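Starting a free breakfast table at our church hall, how much is too much?

fistum_flurina
Hello everyone, I've read this board for a long time and never posted, so please be patient with me. Our parish in Leltora wants to serve a free breakfast to school kids before the first bell, starting in May. We have the hall, we have a six-burner stove that Mr. Kälin swears by, and we have 826 dollars in the collection box, plus whatever people bring in. My worry is how we sign families up. Engelbert Strebel (he runs our clothing closet and I love him dearly) wants a form with income, address and the name of the school. I keep thinking of my own mother, who would have turned right around at the door if someone had handed her a form. What do the rest of you do?
Flurina Lüthi

oatmeal_munther
Welcome, Flurina! I'm so glad you finally posted. We've been doing this at Pichler Street for 4 years and we have never used a form. Kids come in, they say good morning, they eat. The first winter a few grown-ups came along too, and we fed them, and I still think that was the best decision we made. You will get people telling you that somebody who "doesn't need it" will take a plate. Let them. A plate of eggs is a plate of eggs.

E_Strebel
Since my name came up, I'd like to speak for myself, and Flurina knows I say this with affection. I don't want to scare anybody off. But if we ever ask the city or a foundation for help, they'll want to know who we served, and I've watched two good programs in this town fold when they couldn't answer. A short form, filled out once, kept in a locked drawer. I don't see the harm.

oatmeal_munther
The harm is in the families you never meet, Engelbert. A head count at the door tells a funder plenty. We average 65 on a school morning and that one figure has been good enough for every letter I've written.

balthasar.m
I come down somewhere between you two, which will surprise my wife. When my brother and I were small we ate at a breakfast like this in a union hall, and what I remember is that the lady at the door knew our names by the second week. She never wrote them down that I saw. So ask for a first name, and ask about allergies, because that part really does matter, and leave income alone. You can always add a question later, but it's awfully hard to win back a parent who felt looked over.

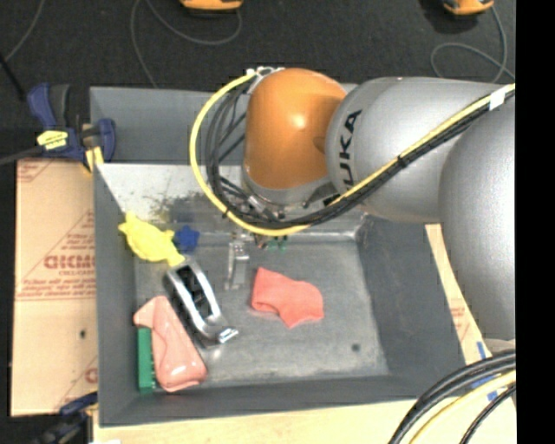 Now, on the practical side, Flurina, please think hard about where your food is coming from before you settle on five mornings. We began with 3 mornings a week and I'm glad we did, as the milk alone nearly sank us. And give some thought to the room itself! Our first hall had extension cords running every which way to the toasters and the coffee urn, and I finally spent an evening gathering them up the way those black cables are gathered on the KUKA arm, with a tie partway along and a wrap of white tape farther up. Cost me next to nothing, and I quit worrying about a six-year-old going down with a bowl of hot oatmeal. Do that before you buy a single egg.

fistum_flurina
Oh, thank you, all of you. I read these out loud to Ferdinand Kälin over coffee and he laughed at the toasters, as our hall has exactly two outlets and one of them sparks. I'll get that looked at first. I like the first name and allergies idea very much. Engelbert, could you live with it?

E_Strebel
I could live with it for the spring. I'd like us to talk again before the fall, and I'd like the head count kept properly, in a notebook, with a pen.

oatmeal_munther
A notebook is fine by me! Flurina, write me if you want our shopping list, it has the quantities worked out. And get twice the napkins you think you need.

gasus_road
Can I ask what people do about syrup? Ours goes everywhere.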